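Do season ticket seats carry over if the Jillcombe tournament moves arenas?

Armelle Hamel
I've had the same two seats for the Jillcombe tournament since 2000 and now they're moving it to the Plonotton arena in September. Do I keep my row or start over? The box office just plays music at me!
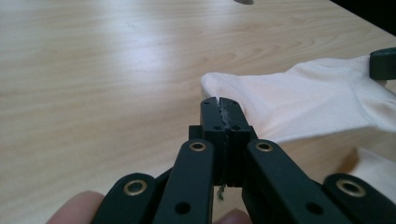
White fabric on a wooden table.

wirlow_fan71
You keep your priority, not your row. Plonotton has a different layout (my old row doesn't exist there), so they go by years held and you pick from a map. I got my email January 29, 2023 — check your spam. You get 6 days to choose and then it opens up to everybody.

Mabaso
dunno but parking is terrible there, take the bus

12 shares · 6 comments

Related
Can I bring a seat cushion into Plonotton?
Best section for kids at Wirlow games
Selling one ticket out of a pair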